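Gripper trials: the printed fingers get their turn

Many of you have been asking, very kindly, how the Fositz fingers are getting on, so we gave them a go on the little arm at Mukemwood with everyone's favourite red brick.

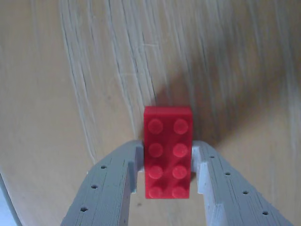

1 min read

We'd already tried the Skatach pair, which has softer tips and costs rather more, and I did expect to miss it! 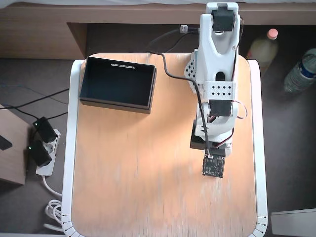

Swapping between the two takes us five minutes now, cable and all, and the arm carries on with the same settings.

The stepped tips on the Fositz pair are my favourite bit so far.

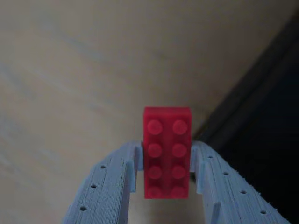

Next up: the Cheema controller

It should be with us in September, so do come along and have a play.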